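Fri 8 July

Second day with the robot on trial from Olus. I promised myself to write every evening, because in August I must give my opinion to Fekamholm and I know that I will forget the small things.

We stayed at the long white desk all day, only right arm.
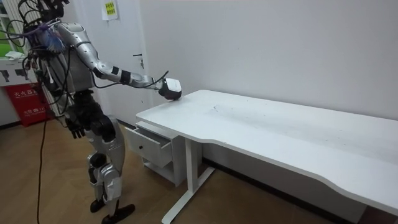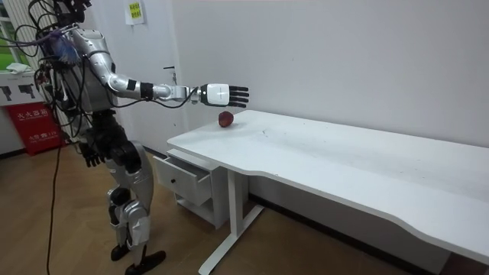
Posted in: Trial diary, Lakmont workshop
Written by the evaluation engineer

I slept badly and came early. The starting procedure in the manual has 40 steps, and I did them all with my finger on the page. Yesterday I jumped over one and had to begin again. The manual is translated, like me, and sometimes I read a sentence three times before I understand who must do what. "The arm is to be released by confirmation" - by my confirmation or by its own? I wrote to their support about it. They answered before lunch, very politely, and the answer was: mine.

For the object I chose an apple. The offer speaks of "everyday items of irregular form," so I think an apple is fair. I wanted to look at the approach of the hand, how the palm comes over the fruit with the fingers straight, and if it stops at the same height each time. My feeling is that the height is good but the sideways position is less good. It likes to go a little too far. I changed the offset by 2 millimeters, then changed it back, then wrote both values in the notebook so that I can be ashamed of them on Monday.

The cables are my biggest complaint. There are too many of them outside the body, around the shoulders and the chest, and one goes down to the floor where I walk. For a laboratory I can accept this. For a customer with a cleaning person and a cart, I can not. The quotation from Fuchs, which is the other one we consider, has a cover for the cables as an extra for 900. I thought this was expensive when I read it. Now I think it is less expensive.

I also asked myself why we pay for legs when the work is on a desk. The sales sheet says the legs are included in the package and the price does not change without them. This I find strange, and I will ask again.

The hand I like. Five fingers, a palm like a small box, and it moves quietly enough that I could hear the rain in the trees after four o'clock. The log says 2273 lines for today. I read perhaps a third, and most of it is the arm telling that it is ready.

To do: ask about the spare fingers and what they cost, ask for a longer cable or a shorter one, wipe the desk. Also eat the apple, or bring a new one. It has been on that desk since morning and I do not trust it anymore.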